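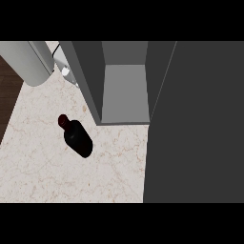 4. Bottle station: working alongside the arm

This section covers daily use of the Kokano arm at the bottle station, where it picks up bottles and puts them into the open shelf unit. It is written for bar and pantry staff. Installation and wiring are covered in section 2, and the practice program in section 3.

The layout on the station screen is a simulated view. It shows the counter, the shelf unit, the arm and the bottle to be moved. Your own counter may be a different color or material. Use the view to check positions only.

4.1 What changes in your shift

Before the arm was installed, one person on each shift unpacked bottles, carried them to the shelf and put them away between other jobs. With the arm running, that person still unpacks and checks the bottles but no longer does the reaching and placing. The job is now called station lead on the rota.

The station lead:
- unpacks and checks bottles
- sets them on the counter for pickup
- starts and pauses the arm
- clears faults, or calls for help with them
- signs the station log at the end of the shift

Other staff may walk past the station and use the rest of the counter. They may not load bottles or press anything on the panel except the red stop button, which anyone may press at any time.

Note: Sites that share one station lead between two rooms should pause the arm whenever the lead leaves the room. The Nagano site does this with a key that hangs by the door. If the key is gone, the arm is paused.

4.2 Before you start

1. Read the last entry in the station log. If the previous lead left a fault open, do not start the arm.
2. Wipe the counter and dry it.
3. Remove everything from the pickup area: corkscrews, cloths, order pads, glasses. The arm plans its path around the shelf unit and the counter. It does not plan around things left lying there.
4. Look into the shelf unit and take out any bottle that was put in by hand overnight, or enter it on the panel under Manual Stock.
5. Press Home. The arm rises and moves to its waiting position, clear of the pickup area.
6. Check that the panel reads READY.

Caution: Keep sleeves, apron strings and lanyards away from the gripper. Tie back long hair.

4.3 Setting a bottle down for pickup

Bottles may be laid on their side. They do not have to be lined up with the edge of the counter, and a diagonal position is fine.

1. Check the bottle for cracks, a loose cap or a wet surface. Put damaged bottles in the returns crate.
2. Lay the bottle on open counter with clear space on every side. Do not lean it against the shelf unit.
3. Let go and wait for it to stop rolling. If it will not settle, turn it slightly and try again.
4. Step back behind the floor line.
5. Compare the bottle on the panel with the bottle on the counter. The cap end should be the same on both. If the panel shows it the wrong way round, press Look Again.
6. Press Start.

Load one bottle at a time. Do not put the next one down until the arm has gone back to its waiting position and the panel reads READY.

Note: Dark bottles on a pale counter are found most easily. Clear glass can take longer, and the panel may ask you to confirm the outline before it goes on.

Bottle limits are set at installation. The standard gripper takes bottles up to 110 mm across. Larger bottles are put away by hand, as before.

4.4 While the arm is moving

1. Stay behind the floor line.
2. Do not reach into the shelf unit, even on the side the arm is not using.
3. Do not try to catch a bottle that slips. Press the red stop button and let it fall.
4. If someone needs the counter, press Pause and wait for the arm to stop before they step in.

A normal cycle takes about 40 seconds. You do not have to watch every cycle from start to finish, but you must stay close enough to reach the stop button.

Warning: A paused arm still has power. Use the lockout switch before you clean the gripper, pick up broken glass or put your hands under the arm for any reason.

4.5 Faults you can clear yourself

Code 13, bottle not found. Check that there is a bottle on the counter and that nothing is lying next to it. Press Look Again. If the code comes back, move the bottle away from the shelf unit and repeat.

Grip lost. Press the stop button, switch to lockout, and pick up the bottle by hand. Check the gripper pads for dirt or moisture. Wipe them with a dry cloth. Home the arm before you load another bottle.

Shelf blocked. Pause the arm, switch to lockout, and look in the compartment. Move whatever is in the way. Correct the stock count on the panel if you took a bottle out.

Any other code. Leave the arm locked out, write the code in the log and call Clanusov service. Put bottles away by hand until the fault is closed. Shift targets do not apply while the arm is locked out.

4.6 End of shift

1. Wait for the last cycle to finish.
2. Press Home, then switch to lockout.
3. Wipe the gripper pads with a dry cloth. Do not use glass cleaner or sanitizer on them.
4. Clear the counter.
5. Write the number of stops and any fault codes in the log. A stop that proved unnecessary goes in too. Stops are not counted against the person who pressed the button.
6. Hand over to the next lead in person if you can.

4.7 Training and rotation

New station leads work two shifts with a trained lead before running the station alone. Refresher training is held in June each year. Staff who do not want the role can stay on hand stocking, and every site must keep enough people in practice to run a full shift without the arm.

Pads are replaced every 1000 cycles. The panel shows a reminder, and the replacement steps are in section 6.

Revised January 2023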